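# Ludar remake: which master are people hearing? 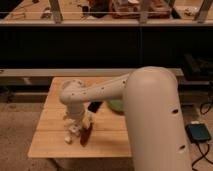 **Music > Covers & Remakes**

**flatwound_2:** The streaming version of Ludar's remake of "Kiltville" sounds noticeably duller than the version on the Flilholm compilation. Same length, same vocal take as far as I can tell. Is it a different master?

**Man:** Same mix, different limiting. I lined up the two files and the vocal nulls almost completely. What's left is mostly above the snare.

**oldtape:** Disagree. The second chorus has an extra harmony on the compilation. You can't get that from a limiter.

**Man:** Which bar? I checked up to 20 seconds either side of it and found nothing.

**oldtape:** Bar 2 of the chorus, left channel, low in level. Roll off everything below 500 Hz and it's clear enough.

**flatwound_2:** Tried that. I hear something, but it could be the original singer's sample bleeding through. The remake credits list a sample.

**Man:** A sample would be on both releases. Fine, I'll run the null test again on the left channel only and post the result on Friday.

**oldtape:** Use the download, not the stream. The stream is lossy and will leave residue whatever you do.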